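Bins, Tubs and Trays: a picture page
Landdale Toy Shelf

Home | Opening times | What we lend | Picture pages | Old notices

This page belongs to the long argument about where to put the toys. Anyone who has come in to borrow something since July will have heard a part of it, probably from me. Captions are mine unless there is a W.K. after them, in which case Wubit Kahsay wrote them and you should direct your complaints accordingly.

I should say at the start that I don't believe in storage systems. I have read the leaflets. They promise that if you buy the right container the mess will sort itself, and in my experience the mess moves into the container and stays there. We have 3,878 items on the lending list at present, if you trust the list, and I trust it about as far as the jigsaw cupboard. Wubit is more hopeful than I am and thinks a decent bin is worth paying for. We have agreed to differ and to put pictures up.

Some terms, as people keep asking. A bin is large, open at the top and too deep to see into from the side. A tub is what ice cream comes in. A tray is anything low enough that a toddler can empty it without help. "Deep" and "shallow" are used loosely on these pages and I am not going to argue about where one turns into the other.

What we have been told, and what I make of it

"Sloping sides bring everything to the middle." I have my doubts. Balls, yes. Anything with legs or a flat underside stays where it was dropped, and soft things settle wherever they please. It does make the bins easier to stack when you have got everything out of them, and I suspect that is what they were shaped for in the first place.

"Children put things back if they can see where they go." Which children? The ones who come on a Landdale afternoon can see perfectly well where things go. Picture labels on the tubs helped for a bit, then the labels were peeled off and borrowed too. W.K. would like it noted that the labels on the animal tubs are still on. They are, mostly.

"Grey shows up bright toys best." I came ready to scoff at this one and have had to back down a little. A yellow toy on a grey bottom is easy to find. A grey elephant is another matter, and we own more grey elephants than you might think.

"The Voltwood pattern holds 700 small pieces." Small pieces of what? Nobody at the shop could tell me. We tried one for a month with building bricks and the trouble was never how many went in, it was getting the one you wanted back out without tipping the lot on the floor.

"Sort by colour." No. We did it for three weeks. It looked lovely and people could not find the other half of anything. The tea set was spread over the whole room. Sorting by kind is duller and works better, although it does leave you with the question of what kind of thing a squeaky pear is. (W.K.: it is food. K.: it is a squeaky toy.) I notice the leaflets have nothing to say about pears.

"Wipe-clean surfaces save hours." Whose hours, and compared with what? A wipe-clean bin still wants wiping.

Animals, mixed, deep bin

The animals are the hardest to house, so they get the most space on this page. They come in every size, half of them have a tail or a fin that catches on its neighbour, and borrowers ask for them by name. "Have you got the turtle?" is a sentence I hear more than I would like. My own view is that large animals should never have gone into a deep bin, and that three good shelves would have settled it. Wubit's view is that shelves are an invitation to climb.

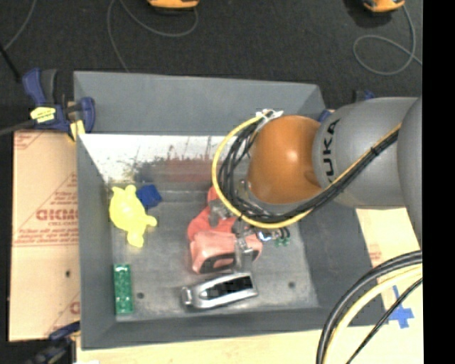 Page last changed: 1st March

Looking down into the grey bin. The bright yellow turtle toy sits on the left side of the floor, a fair way from the red and pink object near the centre, and so much for the slopes bringing everything together.

The metallic floor of the bin has seen some wear. I don't mind that; scuffs are cheaper than a new one. The yellow shows up from any distance against it, so I will give the colour people their point. I still want to see them try it with an elephant.

The turtle is much easier to pick out than I had been claiming it would be. I had a paragraph here saying large toys vanish in deep bins and I have taken it out. It goes back in if anyone brings me a properly full one. A bin with a clear bit of floor flatters itself, and that goes for every picture in every leaflet too. W.K.

The same goes for boards and boxes. Pale wood and cardboard on the surfaces either side of a bin do just as well as the matching side tables in the Gratwood leaflet, as far as I can tell, and you can replace cardboard when it gets tatty.

Still to be settled

Whether soft toys and hard toys can share. I say no, W.K. says it depends on the hard toy.

Whether lids are worth having. We own 27 lids and I could not tell you what they fit.

Whether the Yimer trays are any better than the old ones. They cost more. I have yet to hear anything else said for them.

If you have a bin at home that does what the leaflet said it would, bring it in and show me. Leave the leaflet behind.

Kauko Väisänen

Back to picture pages | Back to top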